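Ellbridge refill scheme to change measuring rules from March

19 January 2022

The Ellbridge refill scheme will charge by weight instead of by volume from March, following a review of how liquid goods are sold at its counters. The change applies to washing-up liquid, hand soap, vinegar and cooking oil. Dry goods are already sold by weight and are not affected.

Under the present rules, customers pay for each 1000 ml dispensed, with part measures rounded up to the next mark on the container. The review found that this produced different charges for the same quantity, depending on the shape of the bottle and on how much foam had formed during filling. Thicker liquids gave the widest variation.

"A line on the side of a bottle is a poor instrument," said Isabelle Gagnon, who wrote the review. "The scales at the counters are checked and sealed. Household bottles are not." 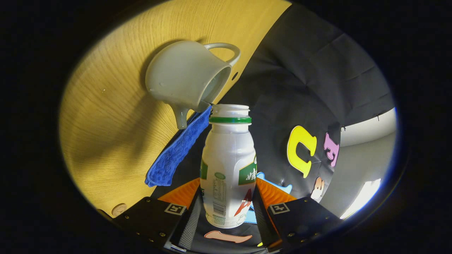

Each container will be weighed empty and the figure written on a paper label. It will be weighed again when full, and the difference charged at a fixed price per 100 g. Labels will remain valid until they become unreadable. Containers with loose lids must be weighed with the lid on both times.

The review covered 133 purchases at 4 counters. In 80 of them the rounded charge was higher than the charge by weight would have been. The remainder were equal or slightly lower. No refunds are planned for past purchases.

Prices per 100 g have been set using the density of each product at room temperature. Oil is less dense than water, so a full bottle of it will show a lower weight than the same bottle filled with vinegar. A conversion table will be displayed at every counter.

Isauro Ayala, who manages supply for the scheme, said the range of products would stay the same. Bulk drums will still be delivered by Gandik under the current contract.

Customers with prepaid cards can use any remaining credit after the change. Cards marked in litres should be exchanged at the Siriwardena counter, where the balance will be converted to its cash value.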